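Help > Bedroom > Round bedside tables > Questions and answers

We use cookies to remember your basket and to see which pages people read. Accept or change your settings.

Round bedside tables: your questions

These are the questions we get most often about the Nasution round bedside table. If yours isn't covered, write to Anjani Liew at the Peratwood service desk. Last updated 10 Mar 2025.

Will it fit between my bed and the wall?

Measure at floor level first, then again at the height of the mattress. Skirting boards, bed legs and a doona that hangs over the side all take up room. The Nasution is 585 mm high and needs 12 mm of clearance at the back so the rim doesn't rub on the paint. Our taller model, the Hirko, is 683 mm high and suits a deep mattress or a bed on a box base.

A round table leaves a gap in the corner. Is that a problem?

It's the main difference from a square one. You lose a little surface, but the gap behind is handy for a phone line or a lamp cord. There's also no corner to catch your hip on when you get up at night.

Where should the table go if there's a power point behind it?

Slide it along the wall until you can reach the switch or plug without moving the furniture. If the sockets are low on the wall, a spot just to one side of them works better than one straight in front. Don't push the table hard against a plug, as this bends the pins and can damage the cord.

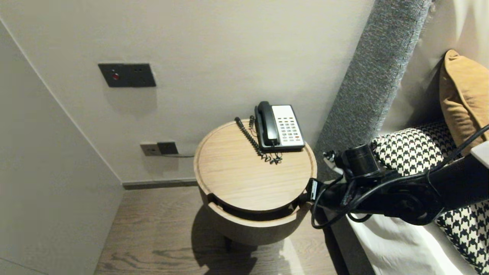
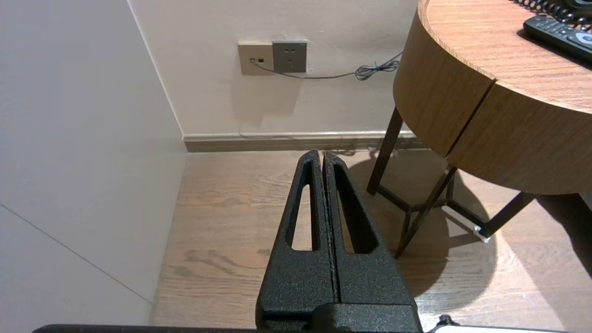

What do I do with the spare cord?

Gather it in a loose loop and fasten it with a hook-and-loop strap. Keep it off the part of the floor you walk on. Don't wind it tightly or tuck it under the base, where it will be pinched every time the table moves. A shorter phone lead costs a few dollars at a hardware store and is often the neatest fix.

Can I keep a corded phone on it?

Yes. Put it towards the back and leave the front clear for a glass or a book. Check that the handset cord doesn't hang over the side. Most phones have rubber feet, and these can mark a pale oiled top over time — a thin piece of felt underneath prevents it.

Will the base scratch a timber floor?

Not if the felt pads are on. A set comes in the box. Lift the table to move it, and check the pads every June or so for grit. Replacement pads are sold in packs of 3.

How do I clean the top?

Wipe it with a soft cloth that is barely damp, going with the grain, then dry it. Dust collects where the top meets the rim, and a dry paintbrush gets it out. Please don't use spray polish. It leaves a film that has to be sanded off before the top can be oiled again.

The colour looks different from the sample I was sent.

Light oak varies from board to board, and it goes a bit warmer in a sunny room. If you are matching an Irkeo bed, send Prasetyo Lau a photo taken in daylight and he'll tell you which batch is closest.

Can I return it?

Unused tables can come back in the original carton. Keep the cardboard ring that goes around the rim, as we can't accept a return without it.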